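Unit 4: Looking After a Practice Room
Handout, revised 12 Oct 2022
Fitzgerald Delacroix

This unit covers the routine care of large indoor rooms with plank floors: halls, studios, practice rooms and similar spaces. It follows on from the unit on stairs and corridors. Read it before the practical session and bring it with you.

4.1 Walk the room first

Before you get anything out of the cupboard, walk once around the walls and once across the middle. Look at the floor, then the lower walls, then the ceiling. Write down what you find on the room sheet. Scuffs, raised plank ends and failed lights go in the left column. Anything left behind by users of the room goes in the right column.

Do not start sweeping until the sheet is filled in. Students often skip this step and then cannot say whether a scratch was there when they arrived.

4.2 Floors

Wood floors are cleaned dry whenever possible. Sweep along the planks. Sweeping across them pushes grit into the joints. Start at the wall farthest from the door and work back.

If a floor has to be damp mopped, use the measuring cup. The dose for the Leltico floor soap we use in class is 70 ml to a full bucket. More soap leaves a film, and the film shows up as dull patches under tube lighting. Wring the mop until it stops dripping. Water standing on a joint for more than 2 minutes should be wiped up by hand.

Never drag furniture. Two people lift, or one person uses felt sliders.

4.3 Cloths

Cloths are sorted by use: one set for walls and rails, one for floor spills, one for glass. A cloth that has touched the floor does not go back to a rail until it has been washed. Fold each cloth in half twice so that you have several clean faces to work with, and turn to a new face when the one you are using looks gray. 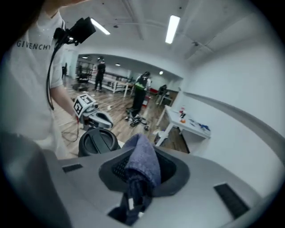

At the end of a session all cloths go in the wash bag, including the ones that look clean. Shake them out first. Crumpled cloths dry slowly and start to smell, so after washing they are hung singly on the line and put away flat.

4.4 Walls and rails

White walls mark easily at shoulder height and near the floor. Try a dry cloth first, then a barely damp one. Rub lightly and check the cloth for paint. If color comes off, stop and note it on the sheet.

Wipe rails along their full length, underside included. Dust collects where the rail meets its supports.

4.5 Lights

We do not clean tube lights in this course. Report any that flicker or are dark at the ends, and give the position by counting from the door. Small ceiling lights in lower alcoves are reported the same way.

For the practical session

Work in pairs. Each pair takes one room in the Stollow building and hands in one room sheet. Room 945 has a long rail, so the pair assigned there should collect extra wall cloths.

Reading: the June notes on floor finishes, sections 1 and 2.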